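Prarau Hall users' meeting, 9th March
Quorum ok. Minutes of last meeting agreed, no changes.

Storage. Main cupboard full again. Plevon quoted 70 for a shelf, Gerkov 48 but no delivery. Go with Gerkov, someone to collect. Old paint tins to go to the dump before then.

Silver metal box. Came up in October, still not settled. Agreed it stays as the petty cash and keys box, not for stamps, not for reciepts. Lives on the brown table during open hours, locked cupboard after. Two keys only, one to the office, one to the Mägi group. Label for the lid still to do.
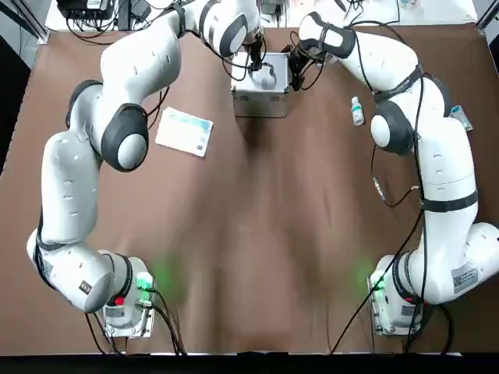

Item 3: the silver box, on the brown table.

Table top. Please wipe down after use, glue rings reported twice. No hot mugs. Suggestion of a cloth cover, not popular, dropped. Anyone moving the table to lift it and not drag, floor was only done last year.

Receipts. Envelope inside office door from now on. 9 missing from last quarter, bring them in or no refund.

AOB. Back door sticking. Light bulb in the hallway, again. Tea fund low.

Next meting: date to be sent round. Closed early.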